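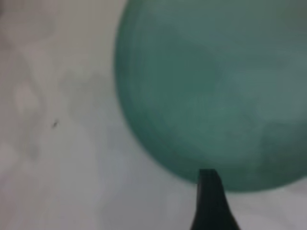
Spring progress report to the Hollis Fund
Project: Shared Suppers, Clinditz
Prepared by Alfie Lightfoot

Hi all,

I know the form asks for two pages and a table, and the table is coming separately, but you said last time that you liked getting the long version too, so get comfortable.

The short version is that the suppers are running, people are coming back, the second kitchen opened in April after a month of delays, and we're a bit behind on the recipe book. Money is fine. I'll get to the money.

How the suppers are going

Since the last report we've served 1,862 meals between the two sites. That's every plate that went across the counter, seconds not included, because I gave up trying to track seconds by the end of the first month (people go back for the lentil soup three times and I'm not going to stand there with a clipboard). The main hall at Cosel Street is still the busier one by a long way. We open the doors at 5:30, and there's usually a line on the steps by a quarter past, mostly the same families plus a handful of retired folks who come for the company and tell me so.

What's changed is who's cooking. When you first funded us, I was doing nearly all of the planning and far too much of the chopping. Now we have 7 lead cooks, each of whom takes an evening, picks the menu, writes the shopping list and runs the kitchen that night. I still do the ordering. Two of the leads started out as guests, and both of them cook better than I do! One makes a cabbage and noodle thing that I'd eat every night of my life. Another does a chicken stew with dried apricots that I was sure the kids would refuse, and they cleaned out the pot before the grown-ups got near it.

The menus have gotten more interesting and also a little harder to shop for. I've had to learn where to buy dried limes. I've also had to ask everyone to give me their lists four days ahead, which didn't make me popular for a week or two, but it's settled down.

The second kitchen

You'll remember that the Starum site was supposed to open in March. The hold-up was the hood over the range. The inspector wanted a different filter from the one the building already had, the supplier sent the wrong size, then sent the wrong size again, and by the time the right one arrived the electrician had moved on to another job. So we opened in April, and I'm sorry for the string of worried emails I sent you in between.

It's a much smaller room than Cosel Street. You can seat 16 people at once if nobody minds elbows, so we do two sittings, one at 5:30 and one at 6:30. I was nervous about that, since the whole idea is that people linger, and it's hard to linger when the next group is standing by the coats. What we've ended up doing is moving the first group over to the front room for tea and dessert. It works pretty well. The front room has the old couches and a shelf of board games, and the kids head in there as soon as they've finished eating anyway.

The dishwasher at Starum is slow. I'd underestimated how much that matters. With two sittings you need the first round of plates back before the second round sits down, and the cycle takes longer than the gap does. For now we wash the first sitting by hand and run the machine at the end. A second set of plates would fix it, and I've put a line in next quarter's budget for one. Thrift store plates are fine, they don't need to match.

Money

We've spent a little less than planned on food and a little more on everything else, and it comes out close to even. The food savings are mostly thanks to the produce market, which started letting us collect what's left at closing time. We get a lot of peppers. We got so many peppers in one pickup that three menus in a row had stuffed peppers on them, and I heard about it.

The hood filter and the extra electrician visit came to $900, which wasn't in the original budget. I moved it over from the equipment line, as we agreed on the phone, and the new line is marked in the table. Other than that, the only thing I'd flag is gas for the pickup van. We're making more trips now that there are two sites, and I think I'll need to raise that line when we talk about next year. I'd like to have a few more months of receipts before I give you a number.

The recipe book

Okay, this is the part that's late. The plan was to have a draft by now, with one recipe from each lead cook and a few from guests. I have the recipes. What I don't have is recipes that anyone else could follow. Most of them came to me as a conversation, and my notes say things like "oil until it looks right" and "the big pot, not the really big pot." Every dish was also written for a crowd, and cutting it down to feed four isn't just a matter of dividing. The first time I tried the apricot stew at home I ended up with something closer to jam.

So I've changed the approach. Each lead is cooking their dish once at family size, with me next to them weighing everything before it goes in. We've done three this way and they've all come out well. The rest should be finished over the summer, and I'd like to ask you to move the deadline for the draft to the end of September. The printer is okay with that date, and the price he gave us still holds.

One nice side effect – the cooks have started showing up to each other's test sessions, and they argue about salt. I've written some of the arguments down and I want to put them in the margins of the book.

Things I'm still figuring out

Getting people to Starum without a car is harder than I thought. The bus stops a ten-minute walk away, which is nothing in May and a lot in January, especially with a stroller. One of the leads has suggested a ride list, and I'm going to try it in the fall with a small group before we promise anything.

I'm also looking at what to do about summer. Attendance at Cosel Street dipped last July, and I'd like to take a few of the suppers outside, to the park behind the hall. I've asked the parks office about using the picnic shelter and I'm waiting to hear what the permit costs. If it's cheap, we'll go ahead. If it isn't, we'll prop the doors open and buy another fan.

And the freezer at Cosel Street is making a noise again. It made the same noise last year and then stopped, so I'm keeping an eye on it, and we've moved the meat over to Starum to be safe.

What's next

Before the next report I expect to have the second set of plates in, an answer on the park, and at least two more recipes tested. I'd also love for one or two of you to come to a supper at Starum. Come to the second sitting if you can, it's calmer, and stay for the tea. Let me know a few days ahead if you don't eat meat and I'll pass it along to whoever's cooking that night.

Call me if the table doesn't make sense. I'm easiest to reach before noon.

Thanks again,
Alfie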